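Murnevum suspends automated computer dismantling after gripping fault at Zanatwood

9/25/25 - Murnevum has suspended unattended running of the robotic dismantling cells at its Zanatwood site following a fault in which an arm failed to release a component and continued to its next position under load. No one was injured. The company has informed its customers and has opened a full review of the release check used on all cells of the same type.

The fault occurred during the removal of a memory module from a desktop computer. The control software recorded the module as released when the fingers were still closed on it. The arm then began its return movement, lifting one side of the computer from the table before the force limit stopped the motion. A technician, working outside the marked area, pressed the emergency stop and isolated the cell.

An early finding of the review is that the release signal was taken from the command sent to the gripper and was not confirmed by the finger position sensor. This arrangement was introduced in a software update in June, which was intended to shorten the working cycle. Records show that 1224 computers were processed after the update. The logs for all of these are being examined for similar events, and over 20 have so far been set aside for closer study.

"The force limit worked as designed, but it should not have been the first safeguard to act," said Shahla Jalali, Director of Operations at Murnevum. "We approved a change that removed a check, and our own testing did not show us what we had lost. That is a failing in our procedure and we accept responsibility for it."

The earlier software has been restored on every cell at Zanatwood. Until further notice, the cells will run only with a trained operator present, at reduced speed, and with a pause of 60 seconds after any force warning. Components handled during the affected period are being tested again before they are offered for reuse.

Murnevum has appointed Clulier, an independent machine safety consultancy, to examine the fault and the way in which the update was approved. The work will be led by Senyo Ayaaba, who will have access to all logs, maintenance records and staff involved. Murnevum will publish the main findings once the review is complete. 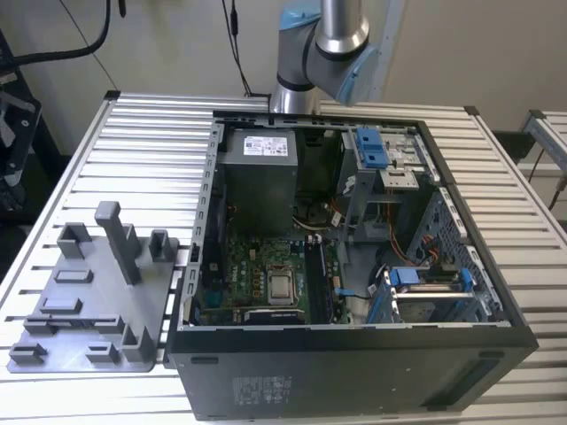 Dismantling cells at Zanatwood are used to recover working parts from office computers before the remaining material is sent for recycling. Each arm works above a table on which the computer is laid on its side with the side panel removed. Space inside a case is limited: the processor socket, the memory slot and the drive bays with their blue plastic latches sit close together, and wires run between them. A part which is held a moment too long can therefore pull on its neighbours, and the review will consider whether the force limit should be lowered for work of this kind.

"Our staff reported the fault at once and preserved the evidence properly," said Faizal Pangaribuan, Head of Safety. "Normal running will not resume until the finger sensor and the command signal are both required for release - and until that has been shown on every cell."

Collections from customers are continuing as planned. Some orders for recovered parts will be delayed, and the customers concerned have been contacted directly. Computers awaiting treatment are being held in secure storage at the company's Ibarra depot.

Enquiries from the press should be addressed to Su-chen Cheung, Communications Office, Murnevum.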